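Search this site
Enter keywords
Search

FOOD PREPARATION, LEVEL 2
Handout 9: Boards, knives and keeping raw and cooked food apart
Tutor: Philomena Lynch

Read this before the practical. Bring it with you, as the cleaning steps at the end are what you will be marked on.

1. What cross-contamination means

Bacteria do not move far by themselves. They are carried, mostly on hands, cloths, knives and boards. If raw chicken is cut on a board and the same board is then used for salad, whatever was on the chicken is now on the salad, and the salad will not be cooked. The same thing happens more slowly with a dishcloth that is used on every surface in turn.

There are two kinds. Direct contamination is when raw food touches ready-to-eat food, for example a tray of mince dripping on to a trifle in the fridge. Indirect contamination is when something carries it across. Most of the mistakes in student kitchens are of the second kind.

Allergens travel in the same way. A board that has had nuts on it can make someone very ill even if it looks clean. Heat will kill most bacteria but it does nothing to an allergen, so cooking the dish does not make it safe.

2. Wood or plastic

Students always ask which is better. Both are allowed in our kitchen if they are in good condition.

Plastic boards can go through the dishwasher and come in colours. Their weak point is scoring. A plastic board with deep knife cuts holds food in the grooves and is hard to clean by hand. Throw it out when a fingernail catches in the cuts.

Wooden boards are kinder to a knife edge. A close-grained hardwood such as beech or maple is best. They must not be soaked or put in the dishwasher, as they split along the grain, and a split board has to go. Dry them standing on edge so that air reaches both sides. A board left flat on a damp worktop will warp.

In our kitchen the wooden boards are for bread, pastry, cheese and fruit. Raw meat and fish go on plastic. This is a house rule and you may find it different at your placement. The bakery at Kuveck uses wood only. Hukard, where the 18 second-years went in July, uses plastic only. Follow the rule of the place you are in.

3. Colours

Red - raw meat
Blue - raw fish
Yellow - cooked meat
Green - salad and fruit
Brown - unwashed vegetables
White - bakery and dairy
Purple - free-from food

Learn these. There will be a short written test and spelling does not count. Some kitchens swap one or two of the colours, so look at the wall chart on your first morning. Nic Giolla's notes, which some of you have from last year, leave out purple. 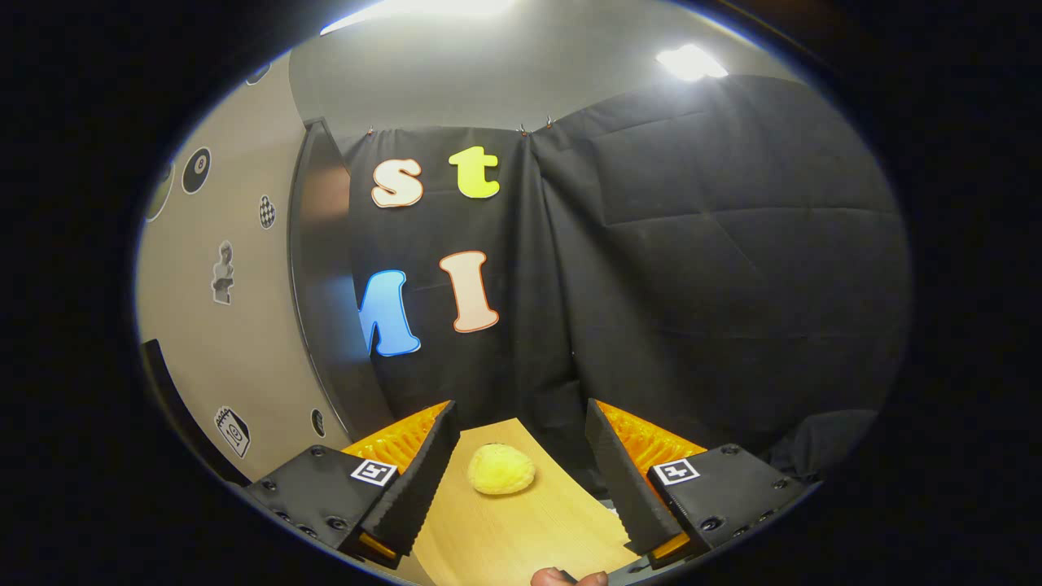

4. Order of work

Plan the session so that ready-to-eat food is prepared first and raw meat last. If the recipe will not allow it, clean down fully between the two. Wash your hands when you change from one job to the other, even if you have worn gloves. Gloves pick up as much as skin does and people wash them less.

Put a damp cloth or a rubber mat under the board to stop it sliding. Scrape waste into the bin with the back of the knife - the blade side goes blunt.

5. Cleaning a board

a) Scrape off loose food.
b) Wash in hot water with detergent, both faces and all four edges.
c) Rinse.
d) Spray with sanitiser and leave it for the time on the bottle.
e) Rinse again if the label says so.
f) Air dry on edge in the rack. Tea towels are not used on boards.

Step d is where marks are lost. Sanitiser wiped off at once has had no time to work. Step b comes first because sanitiser does not work well through grease.

6. Before next time

Read pages 18 and 19 of the Flollaten workbook and answer the questions on fridge storage. The library copy is on the shelf at 692 if you have not bought your own. Hand in on paper, with your name on every sheet.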